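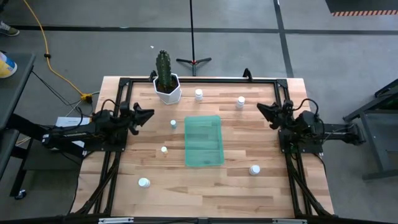 Notes for the talk: Small bottles, one tray

Allow a minute for people to sit down. Introduce myself and say that Aníbal Barros will take questions with me at the end. Phones off, handout is on the chairs.

Opening point. Most of us own more small bottles than we think, and they live in too many places: the kitchen windowsill, the bedside drawer, a sponge bag, the bottom of a rucksack. Ask the room for a place I haven't said. Take a couple of answers and move on.

First slide, the bottles out on the table. They are small white ones and they look much the same from across a room, so the thin labels and coloured bands matter more than the shape. Point to the ones lying on their sides. A bottle on its side can roll, and the label may end up underneath. Stand it up before you do anything else with it.

Then the tray. The one on the slide is green and see-through with a slightly raised edge. My own at home is a Stellska, and the Grinby one is fine too. Any tray will do if it has a rim and you can wipe it. I like one you can see through - you notice crumbs and spills sooner.

Order of work, say it slowly:
Clear the space next to the tray first.
Stand everything upright.
Read each label before the bottle goes in.
Big ones in rows, small ones where you can still see them.
Stop before the tray is packed.

Story about the Gumede cabinet if there is time. Short version: bought it for the hallway, filled it in an evening, couldn't find the cough mixture in January. Skip it if we started late.

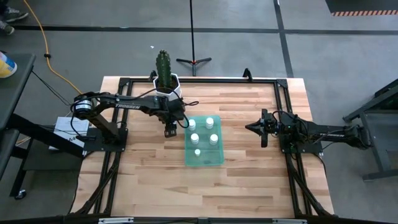
Zeltness, October 8, 2026

Second slide. Let people look at it before speaking.

The larger bottles are in two rows, with the smallest near the lower left of the tray and a gap at the lower right. Leave a gap like that at home. It gives you room to put a bottle back without shifting the others, and you can get your fingers round the caps.

Someone will ask about the cactus at the back of the table. I keep plants away from the tray at home, mainly on account of watering. On a deep table you can have both.

Where to keep the tray. High shelf or locked cupboard if there are children in the house or visiting. Away from the cooker and the bathroom steam. Check what the label or leaflet says about storage and ask the pharmacist if it isn't clear. Do not give advice on anyone's own tablets, even if pressed - send them to the pharmacist.

Achilleas Sotiropoulos asked after the last talk whether to decant into matching jars. Answer is no. Keep things in the bottle they came in, with the label on.

Handout: the order of work is on page 2. There is a blank list on the back for names and expiry dates.

Questions, ten minutes. Aníbal has the spare handouts. Chairs back against the wall afterwards.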